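## 3. Collecting Demonstrations by Hand
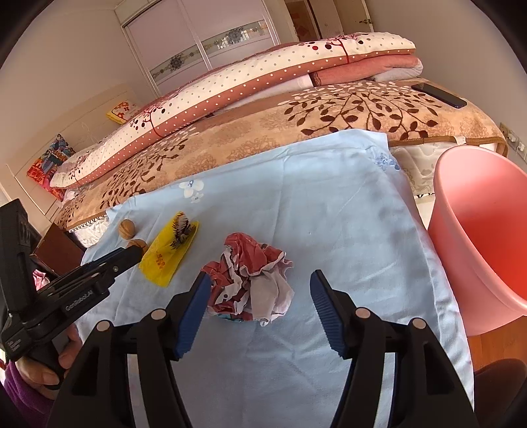 **Figure 2.** Bed-tidying task, seen from one hand-held gripper. A crumpled cloth lies between the blue fingertip pads; the second gripper is at left, near two walnuts.

### 3.1 Two ways of showing the task

Each task in the Linon set was shown to the system in one of two ways. In the first, a person holds a gripper in each hand and carries out the task directly, with no robot arm present (Figure 2). In the second, the same person drives the two arms of the Kusuma station by remote control and watches the work area on a screen. The recorded signals have the same form in both cases: the path of each gripper, the opening between its fingers, and one wide-angle video stream per gripper. A policy trained on either source can therefore be run on the station without changing its inputs.

The hand-held method was used for all tasks recorded in homes. The station weighs too much to carry upstairs and needs a clear floor area beside the bed, which few of the bedrooms had. Remote control was kept for tasks that could be rebuilt in the Somusstead laboratory.

### 3.2 Task and objects

The bed-tidying task uses soft, thin and small rigid objects placed together on a sheet. In the layout of Figure 2 these are the printed cloth, a yellow plastic bag lying flat, and two walnuts. The three kinds of object call for different grasps. A bunched cloth can be taken from above with the fingers wide open, and a position error of a centimeter or so rarely matters. A flat bag has to be pinched at an edge or pushed into a fold first. A walnut rolls if one pad touches it before the other – the two pads must close almost evenly, and the approach must be slow.

Operators were told the goal state and the order of objects, but not which grasp to use. They were also told to leave bedding, pillows and other household items where they were. Rooms were not cleared before recording, and the background varies from home to home as a result.

### 3.3 Procedure

Before each session the operator closed and opened both grippers fully, which sets the zero point of the finger reading, and then moved them in a slow figure eight over the work surface so that the tracker could build its map. Patterned bedding helped at this stage. On plain white sheets the map was often too sparse, and the step had to be repeated with more of the room in view.

A demonstration began with both grippers held above the sheet and ended when they were returned to that height. Operators worked at an even pace and kept the fingers of at least one gripper in view of the other wherever the task allowed. Regrasps were kept in the data. Attempts in which an object fell off the bed were marked and stored apart from the main set.

In total, 666 demonstrations of the task were recorded by 12 operators. Of these, 300 were held back from the first round of training and used later to study the effect of data size (Section 5). A typical session lasted about 8 minutes, including setup.

### 3.4 Checking and labeling

All recordings were passed through the Skululum checker, which flags jumps in the gripper path, missing video and finger readings outside the set range. Flagged recordings were then viewed by one of the authors (Latuheru) and either trimmed or dropped. The most common fault was loss of tracking when a gripper was brought very close to the sheet, so that cloth filled most of the view. Losses shorter than half a second were filled in by interpolation – longer ones were not repaired.

Grasp events were labeled from the finger readings alone. This works well for walnuts, where the fingers stop at a clear width, and less well for thin plastic, where the closed width is nearly the same with or without the bag. For the bag, labels were set by hand from the video. Sheets of other thin material, added to the task set in December, were labeled in the same way.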